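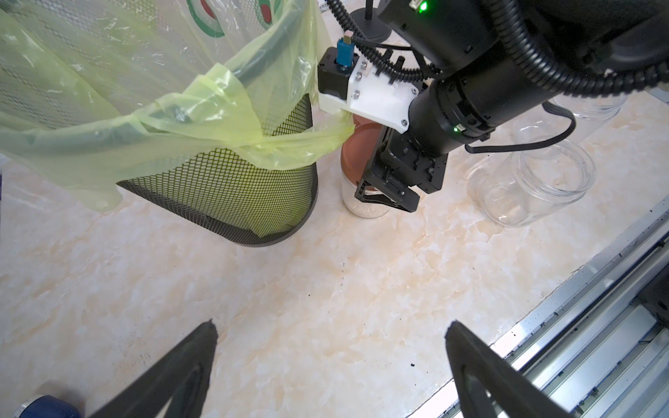

Right arm of a two-arm table build drops slightly after half an hour of use

Skoserar Shared Workshop
Posted 6 Jan 2020 in Home and Workshop Builds

Members of this workshop have assembled a pair of small robot arms on an aluminium extrusion rail, facing a marble-patterned table. Each arm carries a parallel gripper and a wrist camera. The arms are driven by hand through a pair of leader arms, and the movements are recorded for later replay. The exercises concern ordinary kitchen work: putting lids on jars, handling a bin liner, dropping empty containers into a bin.

The fault is confined to the right arm. At the start of a session the fingers close at the correct height over a jar lid. After 30 minutes of continuous use they close lower, and by the end of an evening they touch the glass below the lid. The left arm, built from the same kit and the same printed files, does not do this.

The following has been done so far. The shoulder and elbow joints were recalibrated in the home position. The supply was exchanged for one of the same rating. The base plate was removed from the rail, cleaned and bolted down again. None of these steps made a lasting difference, though the fault was absent for one evening after the base plate was refitted. 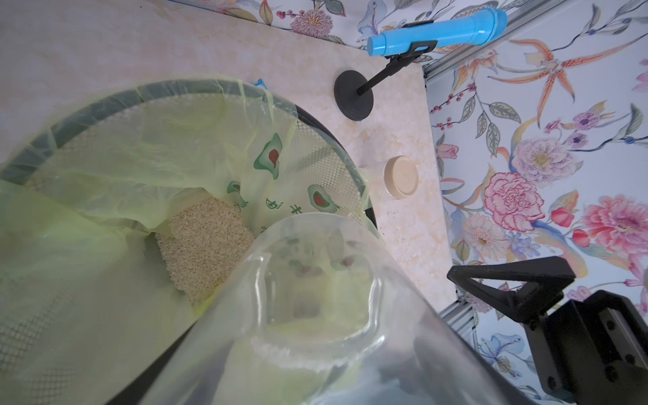 Larger objects are less affected. A bottle may be released a little low over a bin without harm, whereas a jar lid leaves very little room for error. For this reason the fault went unreported for several weeks and may be older than is stated here.

The position reading for the right wrist at home was 3643 on the first evening and has been the same at every check. The motor therefore believes that it is in the right place. Advice is requested on two points: whether the drop is more likely to come from the motor or from the printed parts, and whether the arm may safely be used in the meantime. The workshop has an open evening in April and would prefer to have the matter settled by then.
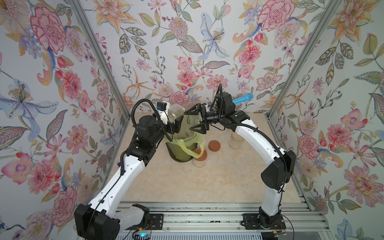
Kostus

Please do not replace the motor yet. If the reading is steady at home and the gripper has nevertheless moved, the movement is taking place somewhere after the encoder. That leaves the output horn, its screws and whatever is printed between the horn and the fingers.

The following check is recommended.

Run the arm until the fault appears. Leave the power on and keep hands clear of the fingers. Bring the wrist to its home position and measure from the table to the tip of one finger with a steel rule. Switch off, support the forearm, and try to rock the gripper gently up and down. Any play that can be felt with the motor body held still is in the horn or the bracket. Tighten the horn screw first, then the bracket screws a little at a time in a crossing order. Repeat the measurement on the following session.

Screws driven into printed plastic should not be forced. If one of them turns without biting, print the part again and fit a threaded insert. In one of our own builds the bracket had been printed in PLA and had softened where it met the motor. The motor was showing 66 degrees at the time. A part in PETG or ABS will tolerate this better, and more walls will help more than a denser infill.

The cable run also deserves attention. A conduit that is tight at full reach will pull on the wrist at every pass, and a bracket that is already a little loose will give way to it. Move the arm slowly through its whole range by hand, with the power off, and see whether the conduit goes taut anywhere.

As to the second point, the arm may be used for soft or empty objects. We would not use it over glass until the measurement has been repeated.

Indeck

Had the same thing, and it was the horn screw. Thread lock, blue, one drop. Keep it off the plastic, some kinds crack it.

Grigaitė Makers' Room

The reply from Kostus is sound, with one addition. The home reading should also be taken when the arm is hot, in the lowered position, and compared with the figure in the recording. A small motor holding a long forearm outstretched can settle below its target under load, and a check at home will not show this. If the two figures differ by more than a few counts, reduce the holding time between movements before changing any parts.

Skoserar Shared Workshop

Thank you for the replies. The horn screw on the right wrist accepted nearly half a turn. The bracket will be printed again in PETG, and the hot reading will be taken at the next session and added to this page.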